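About the Clatgate Robotics Club

We meet in the old sewing room at Clatgate, 12 members at last count, and we are wary of big claims. Plenty of school clubs promise that robots will change your life. Ours mostly pick up household bits and drop them again.

Tsion Demissie started the club and still doubts that a good demo proves much. Benvinda Rebelo runs the grasping project, Jisisden, which got 100 tries at each object last term. Soft things went badly. We publish the failures too.

New members can join until December. Don't expect a trophy cabinet.
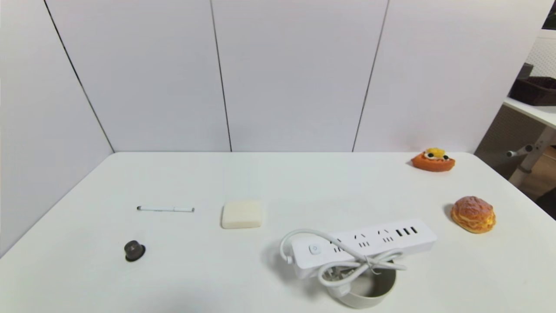

Objects on the Jisisden table, toy cakes included.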